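4장. 베이스 스테이션 등록 및 무선 중계기 설정

이 장은 Kellik 무선 데스크폰을 Kudix 교환 서버에 연결하는 방법을 설명합니다. 3장의 전원 연결이 끝난 다음에 진행하여 주십시오. 설치하는 건물이 한 층이고 벽이 적으면 4.3항은 생략할 수 있습니다.

4.1 시작하기 전에 준비할 것

- 관리자 계정의 이름과 비밀번호 (공장 초기값은 베이스 스테이션 바닥면의 라벨에 있습니다)
- 내선 번호 목록
- 같은 네트워크에 연결된 컴퓨터
- 이더넷 케이블. 제품에 들어 있는 케이블이 짧은 경우에는 별도로 구입하여 주십시오.

주의: 펌웨어 버전이 263보다 낮은 베이스 스테이션은 이 장의 메뉴와 화면이 다르게 나옵니다. 먼저 7장을 보고 업데이트를 하십시오. 업데이트 중에는 전원 어댑터를 절대로 뽑지 마십시오.

4.2 베이스 스테이션을 서버에 등록하기

1. 베이스 스테이션의 LAN 단자에 이더넷 케이블을 연결합니다. 네트워크 표시등이 녹색으로 계속 켜질 때까지 기다립니다.
2. 등록 버튼을 짧게 한 번 누릅니다. 전원이 켜진 핸드셋이 있으면 그 화면에 IP 주소가 나타납니다.
3. 컴퓨터의 웹 브라우저에 그 주소를 입력하고 관리자 계정으로 로그인합니다.
4. [계정] 메뉴에서 [SIP 서버]를 선택합니다.
5. 서버 주소, 내선 번호, 인증 비밀번호를 차례로 입력합니다. 비밀번호는 대문자와 소문자를 구별합니다.
6. [등록 주기] 칸에 800을 입력합니다. 단위는 초입니다. 서버 관리자가 다른 값을 지정하였으면 그 값을 따릅니다.
7. [저장]을 누릅니다. 상태가 "등록됨"으로 바뀌면 완료입니다.

참고: 상태가 "대기 중"에서 바뀌지 않을 때는 5번의 비밀번호를 다시 입력하여 보십시오. 복사하여 붙여넣은 경우 끝에 빈칸이 같이 들어가는 일이 자주 있습니다.

4.3 Petchrat 중계기 추가하기

중계기는 베이스 스테이션의 신호가 약한 장소까지 통화 범위를 넓혀 줍니다. 베이스 스테이션 한 대에 중계기는 최대 2대까지 연결할 수 있습니다.

1. 웹 화면에서 [무선] 메뉴를 열고 [중계기 모드]를 "사용"으로 바꿉니다. 베이스 스테이션이 자동으로 다시 시작됩니다.
2. 다시 시작이 끝나면 중계기를 베이스 스테이션과 같은 방에서 전원에 연결합니다.
3. 베이스 스테이션의 등록 버튼을 길게 누릅니다. 무선 표시등이 깜박이면 손을 뗍니다.
4. 중계기의 표시등이 깜박임을 멈추고 계속 켜지면 연결된 것입니다.
5. 중계기의 전원을 뽑고 사용할 장소로 옮겨서 다시 연결합니다.
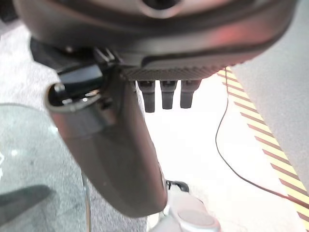 6. 핸드셋을 들고 통화하면서 두 장치 사이를 천천히 걸어 봅니다. 소리가 끊어지는 지점이 있으면 중계기를 베이스 스테이션 쪽으로 조금 가깝게 옮깁니다.

주의: 중계기를 금속 선반 위나 전자레인지 옆에 두지 마십시오. 통화 중에 잡음이 생길 수 있습니다.

주의: 중계기 모드를 사용하면 [절전 송신] 기능은 자동으로 꺼집니다. 두 기능은 함께 사용할 수 없습니다.

4.4 오류 코드

337: 서버의 인증을 받지 못했습니다. 내선 번호와 인증 비밀번호를 확인하십시오. 같은 내선이 다른 장치에 이미 등록되어 있는 경우에도 이 코드가 나옵니다.

코드 없이 "서버 없음"만 나오는 경우: 이더넷 케이블과 DNS 설정을 확인하십시오.

위의 방법으로 해결되지 않으면 Ellitmont 고객 지원 창구에 문의하여 주십시오. 문의하실 때 제품 일련번호와 펌웨어 버전을 함께 알려 주시면 빠르게 안내할 수 있습니다. 핸드셋을 추가로 등록하는 방법은 5장에 있습니다.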